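Kuko gripper, fingers won't meet evenly after pad change

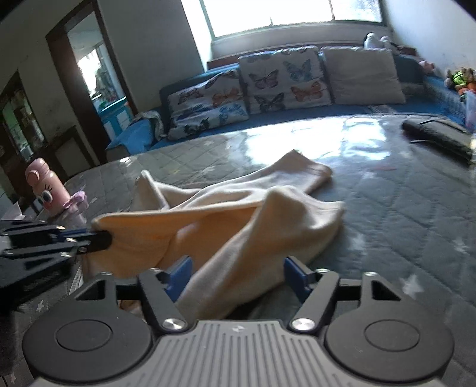

flisemport_dan
Fitted new pads on Friday and the left finger now closes a bit ahead of the right. Thick cloth is fine, thin hems slip out. I've had the big silver pivot screws on both arms out, cleaned and back in, same with the small ones at the upper ends. The blue pads face each other square enough when it's wide open, so I don't think they're on crooked. It's done 1519 cycles since the last service.

Mandagi
Pivots too tight on one side. Back both off, close it by hand, then nip them up a little at a time.

clurkmont2
Disagree. Mine did this and it was grit in the linkage. Strip it and use a dry brush, no oil. I do it every 200 cycles.

Mandagi
Every 200 is overkill – you'll wear the threads out. I go to 386 and never had a slip.

clurkmont2
Depends what you pick up. Towels shed a lot.

flisemport_dan
Backed the left pivot off by some 20 degrees and it's closer, not perfect. Will brush it out tonight and try a thin hem again.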